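Teaching a Two-Arm Robot to Pour: What Our Success Rate Measures
Project report, Tillport student lab
Nizar Khasawneh and Usa Ratanaporn
Sep 26, 2022

1. Why we did this

The Chidiac method claims that a two-arm robot can learn a table task from a small set of human-guided runs, with no hand-written rules for the task. We picked pouring water from a bottle and tried to repeat the claim. We got a number that looks good. Most of this report is about why we don't trust it very much.

2. Setup

We recorded 203 guided runs and threw out 54 of them, mostly for dropped frames in the arm logs. We wrote the discard rules after looking at the data, and that is the first thing a careful reader should hold against us. The rest went into training with the default settings.

The policy controls both arms and both hands at once. In our version of the task the right hand handles the bottle and the left hand has no fixed job. We left it in because the method is sold as a two-arm method, and we wanted to see if the second arm earned its place. 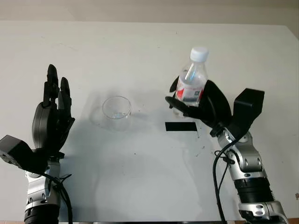 Figure 1. Right hand holding the bottle, left hand open.

3. Scoring

Each trial was scored pass or fail by one person watching. A pass meant water in the cup and the bottle upright in the hand or on the table at the end. Spills were noted but did not fail a trial. Jawad Kiani scored the first half and Usa the second, and when they both rescored 6 of the trials from video they disagreed on one. That is a small check, and it still worries us.

4. Results

The policy passed 69 percent of trials. A plain replay of one good recorded run, with no learning at all, did nearly as well when the bottle started close to its usual spot. It fell apart when we moved the bottle by a hand's width. The learned policy got worse there too - just more slowly.

So some of the score is real learning and some of it is a table where things rarely move. We can't say how much of each. The left arm told us even less. Freezing it in place made no difference we could measure, so we see no support here for calling the behavior two-handed.

The weak point was the moment between the grasp and the pour. How close the fingers are to the cup decides how much room the hand has to tip the bottle, and our scoring sheet has no column for that distance. We only began writing it down near the end.
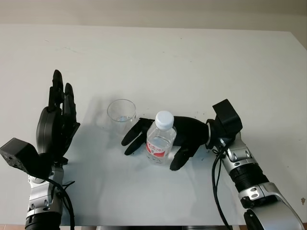 Frauke Hinrichs replied to our draft that the replay baseline should have come first, before any training, and that a task which replay can nearly solve is a poor test of any learning method. She also asked for results split by starting position, with the failures listed one by one.

We agree with the first point. For the second, our notes from April do not record the starting position for every trial, so the split would cover only part of the data. We would want to run it again with marked positions and a scorer who doesn't know which policy is running.

5. What we would change

Write the discard rules before recording. Run replay first. Count spills as failures, or at least report them in their own column. Train a right-arm-only version from scratch - freezing the left arm after training is a weaker test.

The logs and scoring sheets are in the Dustside folder on the lab drive, including the discarded runs.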